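**Ticket: Veltness cell, right arm grabs two screwdrivers when asked for one**

Status: open, then closed, then open, now "monitoring"
Priority: whatever comes after "annoying"
Cell: two arms, one rail, brick-pattern walls, wood floor
Task: tool sort, tray to toolbox
Controller software: Funo, the build we all agreed not to update

**Initial report**

Right arm goes to the tray, closes on a handle, lifts, and comes up with two. Funo logs it as a successful single pick, with a confidence I wish I had about anything. Left arm then waits for a screwdriver that has already left and we get a handoff timeout at step 30.

Happens about one cycle in 5. Never when someone from Sisodia is on the call.

**What I tried first**

Power cycle. No change, but it had to be on the list.

Re-homed both arms. Right arm homed fine. Left arm homed fine the second time, after I moved the cable loop at the elbow. That loop has its own ticket and I won't reopen the argument in this one.

Swapped finger pads on the right gripper. The old ones were polished smooth on one side and almost new on the other, so the gripper has been closing off-center for a while. New pads in, torqued to the sheet. Double picks went down. They did not go away.

Checked the pick log. 3,511 picks since the last pad change, against a recommended interval I have now read for the first time.

**Second round**

Next suspect was the tray. The screwdrivers lie side by side, and the handles are fat where the fingers want to go. If the approach is off by a few millimeters toward the neighbor, one finger lands past the second handle and the gripper squeezes both. Width check should catch it. Width check was set to 552, the same value as full open, so it has been approving everything up to and including air.

Set it to something sensible and reran with the left arm parked over the tray and the right arm holding after the lift, so I could look at the grip before the handoff.
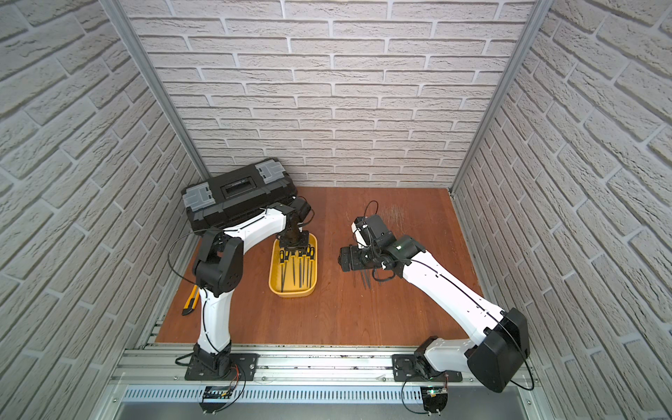
*Hold after lift, right arm with two tools in the gripper. Left arm over the tray, utility knife on the floor by its lower link.*

So, two tools, with the new pads and the new width check. The check did fire this time and stopped the cycle, which I am counting as progress. Before, it would have carried both of them off and reported a great day at work.

The knife is not part of the task. Please put it away before running anything. It is close enough to the left arm that I don't want to learn what the collision settings are.

**Cause, as far as I can tell**

1. Worn pads, pulling the grip off-center. Fixed.
2. Width check set to full open. Fixed. Change history says "temporary."
3. Tray position. The taught position assumes the tray is where it was when somebody taught it. The tray isn't fastened down and drifts a little whenever a finger brushes the wall. Not fixed.

I also looked at the scratches in the floor behind the right arm, in case the wrist was dragging and throwing the calibration off. Ran the wrist through its full travel at low speed with paper under it and the paper never moved. I have no idea where the scratches came from. Leaving them out of this ticket.

**Workaround until the tray is fixed in place**

- Push the tray back to its taught position before each batch. Use the saved "tray touch" pose on the left arm, at low speed, and stop if it needs more than a nudge.
- Leave the width check alone. If it stops the cycle, it's right.
- When it stops with two in the gripper, jog up, hold a hand-sized box under the tools and open from the pendant. Don't open it over the bare floor.
- Reset from step 1. Resuming from the handoff brings the timeout back.

**Parts**

Asked Protow for a tray base with locating pins. They sent a quote for a new gripper. Asked again, with a drawing – waiting.

**Update, February**

Base arrived. Pins fit the holes in the drawing, but the holes in the drawing were mine and I measured from the wrong side of the rail. Redrilled. Tray now sits where the program thinks it does, and the last two batches ran without a double pick.

Moving to "monitoring." Pad change is on the maintenance sheet now, in the column people read.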